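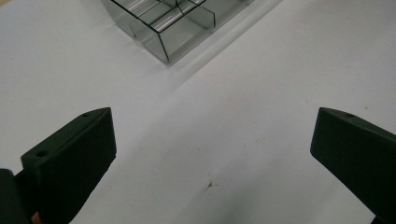

3.2 Coleta de demonstrações pelos alunos

Figura 2. Ferramenta manual de coleta diante do organizador transparente com divisórias, sobre a mesa branca. Os dois dedos estão afastados.

As demonstrações foram feitas pelos alunos da disciplina de projeto em robótica da unidade Gilport, com a ferramenta manual de dois dedos que o grupo chama de Oltoden. O aluno segura a ferramenta, aproxima os dedos do objeto e executa a tarefa como se fosse o manipulador. A câmera presa ao corpo da ferramenta registra o vídeo, e a abertura dos dedos é estimada depois, a partir da própria imagem. Nenhum braço robótico é usado nesta etapa.

Cada demonstração começa com os dedos abertos e o organizador fora do alcance, como na Figura 2. O ponto de partida não foi marcado na mesa. Pediu-se apenas que o aluno variasse o ângulo de chegada e a orientação da caixa entre uma tentativa e outra. Foram gravadas 200 demonstrações com o organizador, divididas entre 2 turmas, e o conjunto completo do semestre, com os demais objetos, soma 1000 demonstrações.

O organizador foi incluído por decisão das turmas em junho, depois dos primeiros testes com blocos opacos. O plástico translúcido deixa ver as divisórias internas através das paredes, e os reflexos mudam de posição conforme a câmera se desloca. Na Figura 2 aparecem duas faixas brilhantes na parte superior esquerda da caixa e uma sombra suave à sua direita. O contorno da base, mais escuro, é bem visível contra o branco da mesa e foi adotado como referência na anotação manual.

A iluminação da sala não foi controlada. Há variação de tom na superfície da mesa, além de uma pequena marca amarronzada entre os dedos e de alguns pontos mais fracos. Esses elementos foram mantidos nas imagens — não houve recorte nem correção de fundo antes do treinamento.

A anotação foi feita no programa Suvarna, escrito por uma turma anterior. Para cada vídeo, o aluno indicou o quadro de início, o de contato e o de soltura. Vídeos em que a caixa saía do campo de visão antes do contato foram descartados e regravados. A versão do conjunto usada neste trabalho foi fechada em 10 de dezembro de 2022 e recebeu o nome Zedevmont. O treinamento a partir dela é descrito na Seção 3.3.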